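Subject: Re: [grippers] Anyone used the Irkier hand-held pair?
From: Gifty Nutsugah
Posted: May 2018

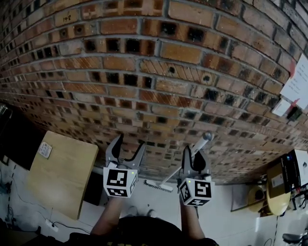

The Irkier pair in my hands, mop next in line.

Hello Jannik, hello all,

Yes, we have a pair, and I've been meaning to write something for the list, so thank you for the push! I'll answer your points in between.

Jannik Kettler wrote:
> We are thinking of getting the Irkier hand-held grippers on the
> trial plan, mainly for household jobs with long handles (mops,
> brooms, window poles). The sales page is thin. Is the tracking any
> good when both hands are close together? How tiring are they? And
> is it worth paying for the Ivine software, or can you manage with
> the free export?

We took the 30 day trial and then kept them, which probably tells you where this is heading. Kastriot Nedeljković and I have done most of the sessions between us, with Shaimaa El-Sayed looking after the processing end.

> Is the tracking any good when both hands are close together?

Better than I expected. Each gripper has its own white cube with the black square markers on the faces, and the software works out where your hand is from whichever faces it can see. Bringing the hands together is fine as long as one cube doesn't hide the other completely. Where we do lose it is when I turn a wrist right over and my own arm gets in the way, and then you get a short gap and a little jump when it comes back. Shaimaa has a script that finds the jumps and she's happy to share it (ask her nicely, it has no comments in it at all).

Light matters more than the manual lets on. We had a bad afternoon with low sun straight across a pale floor, pulled a blind down and everything was lovely again. The little green light on each cube is worth getting into the habit of checking before you start. I once did a full set with the left one switched off and had to do the lot again.

> How tiring are they?

Fine for the first while, then your forearms notice. Reaching out in front with both at once is the hard part, much more so than the gripping. We settled on 18 minutes and then swap over, and that suits both of us. Kastriot has bigger hands than me and says the trigger is a touch close for him, whereas I find it just right, so do try before you buy if you can. Ebenezer Ankrah at Flandell has a pair too and might let you have a go, he's nearer to you than we are.

On long handles in particular: the curved fingers are good on a round pole. They open into a wide V and you can more or less scoop the handle in without lining up perfectly, which is a joy after the flat jaws on our old Quartey set. The weak spot is twist. If the mop head catches on a joint between tiles, the handle wants to roll in the fingers and you have to squeeze harder or bring the second hand in. We put a turn of cloth tape on one of our poles and it helped a lot. Very thin handles I can't speak for, we haven't tried any.

> is it worth paying for the Ivine software, or can you manage with
> the free export?

For a first go, manage with the free export. You get the hand positions and how far the fingers are open, and that was plenty for us to begin with. Ivine does the lining up of left and right for you and has a nice viewer, but it also wanted a fresh calibration after every update and we had 2 of those in one week. Shaimaa would say pay for it if you're going to do more than roughly 90 recordings, otherwise don't bother.

Things I'd grumble about: the case has no room for the charger, and the fingers come off with a tiny hex key that is very easy to lose (buy a spare). Support did reply to me each time, a bit slowly.

None of that would put me off. I really do enjoy using them, and mopping is a much richer job than I ever gave it credit for! There's a lot going on between the two hands when you turn at the end of a stroke. If you get yours before July I'd love to compare notes on the pole work, and on how you store the mops, as ours keep sliding down.

Best,
Gifty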